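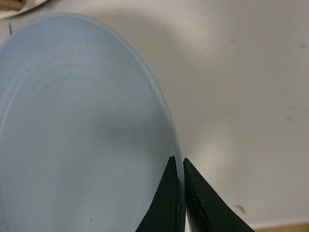 **Mar 14, 2022.** Jadetti has changed the rim on its Bredura dinner plate and will ship the new version to cafeteria and canteen customers from September. The glaze colors, including the pale blue, stay as they are.

The change concerns the step between the outer lip and the center of the plate. On the old plate the lip ran into the center in one continuous slope. On the new one there is a shallow raised ring at that point, and the center sits slightly lower than the lip. The outside diameter is the same, so existing racks, trays and plate warmers will fit.

Ha-rang Yang, who leads tableware development at Jadetti, said the old slope let sauce travel to the edge when plates were carried at an angle. "The ring holds liquid in the center up to a moderate tilt. We did not want a deeper well, as that makes the plate harder to stack and harder to scrape."

Stack height was the main limit on the design. A stack of 60 old plates fits the standard Jadetti cart with the lid closed. The first samples of the new plate came out too tall for this, and the foot was reduced by 2 millimeters to bring the stack back under the lid. Old and new plates can be stacked together, although the company advises keeping them apart where carts are loaded to capacity.

The matte finish was reviewed at the same time. Matte glazes show metal marks from knives and forks more readily than glossy ones, and crumbs and dust are easy to see on the lighter colors. Jadetti considered a semi-gloss glaze and decided against it after a trial at Skistudbridge, a conference center that uses the plate in its main dining room. Kitchen staff there washed and inspected 378 plates over the trial period. Marking on the semi-gloss plates was lower, but glare under the serving lights was rated worse, and the center preferred to keep the matte.

Care instructions are unchanged. Plates should be scraped before loading, washed at no more than 68 degrees Celsius and left to dry fully before stacking. Abrasive pads should not be used on the lip. Marks from cutlery can be removed with a mild cream cleaner.

The matching Tak side plate and bowl are not affected. Yang said a ring was tested on the side plate and dropped, as the usable center became too small for a slice of bread.

Customers with open orders for the old plate will receive it until stock runs out. Orders placed after that point will be filled with the new version under the same item number, with a revised mark on the underside of the foot. Replacement plates for existing sets can be requested in either version while both are available. The list price has not changed.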